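Search this repository
Go to file

# Gelden packed lunch price list

A small table of what a packed lunch costs in the shops of one town. Each row is one item at one shop on one visit. The file is meant for people who want a simple, clean table to practice on, or who want to compare shelf prices between a supermarket and a corner store.

## What is in the file

There are 315 rows in `prices.csv`, covering 182 different items. Some items appear at more than one shop, so don't add up the rows and call it a product count.

Columns:

- `shop`: one of Gelden, Istico or Conceição
- `item`: short name, lower case
- `group`: sandwich, drink, fruit, snack or other
- `size`: as printed on the pack, blank if there was none
- `price`: shelf price in dollars, before tax
- `deal`: yes if the item was part of a meal deal, otherwise no

Gelden is the big supermarket and has the most rows. Istico is the store by the station. Conceição is a bakery that also sells drinks, and most of its sandwiches have no printed size.

## How prices were collected

All visits were made in July, before noon, while the shelves were still full. Prices were copied from the shelf label. Where the label and the register did not agree, the label price was kept and the row was marked in `notes.txt`. There are 26 of these rows, nearly all of them drinks.

Meal deal items carry their normal single price. The deal price is in a separate file, `deals.csv`, with one row per deal.

## Known problems

- Multipacks of canned drinks are listed by the pack at Gelden and by the can at Istico. Check `size` before you compare.
- Fruit sold by weight has been left out.
- Two sandwiches at Conceição changed name during the month. Both names are in the file.
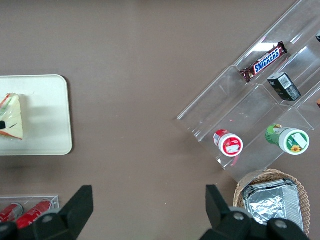

## Loading the file

The file is UTF-8 with a header row. Some spreadsheet programs will guess the wrong encoding and break the ç in Conceição. If that happens, pick UTF-8 by hand in the import window. Blank sizes should be read as missing and not as zero.

## Changes

Version 2 fixed the `deal` column, which was empty for all Istico rows in the first release. The old Skorner script for cleaning item names has been removed, and the names in the file are already clean.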